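Choral Practice for Parish Singers
Handout 4: Breathing, vowels and the shape of a hymn line
Course leader: Bence Orbán
Revised 22/09/2026

Please read this handout before you come to the session. Bring also a pencil and your hymn folder. Last time many of us wrote in pen, and then the breath marks could not be changed.

1. Where to breathe

In most hymns the end of the printed line is also the end of a musical phrase, but the sentence often continues. If the choir breathes at every line end, the listener receives the text in small pieces. Read the verse aloud first, as you would read a letter to a friend. Mark a breath only where your speaking voice wants one.

When a phrase is too long for one breath, we use staggered breathing. Each singer breathes at a different moment, in the middle of a long vowel and never between two words. Leave the note softly, breathe, and come back softly. Altos, please do not all choose the same bar. Leonie McKinnon will give every singer in the section a bar for "Grarnatside", third verse.

2. Vowels

A choir sounds out of tune more often because of vowels than because of pitch. Take the word "glory". If half of the sopranos sing a wide first vowel and the other half a round one, the chord will not settle, even when every note is correct. We practice it in this order: speak the word together, sing it on one note, then sing it in the chord.

Final consonants belong to the beat on which the note ends. In the hymn tune Mockus the last note of each line has three beats, so the "d" of "Lord" comes on the fourth beat, together. I will show it with the left hand.

3. Dress for the evening service

All voices wear black below the waist, plain and without pattern. Trousers or a long skirt are both fine. Please try your clothes on before the week of the service — last June two people found out too late that theirs did not fit. 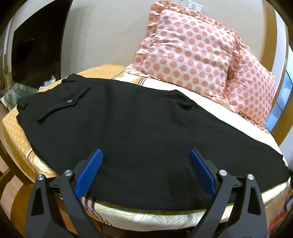 Black garment with buttoned pocket flap.

Folders are black also. Delwyn Hinds keeps the spare ones in the vestry cupboard, on the lower shelf.

4. Singing with the organ

The organ pipe speaks a little later than the key goes down, and at the back of the church you hear it later again. Do not wait for the sound. Watch the beat and sing with it. Anahera Rakena will play the introduction in full for the first hymn, and only the last line for the others.

In number 407 there is a short bar of organ alone before verse four. Count it. The basses entered early there two times in the last rehearsal.

5. To prepare at home

Speak the text of 407 in rhythm, without notes, until it is easy.
Mark your breaths in "Grarnatside", all verses.
Tenors: bars 17 to the end of the Durkik anthem, slowly, on "noo".
Dede Lamptey has practice recordings for each voice. Ask him if you did not receive yours.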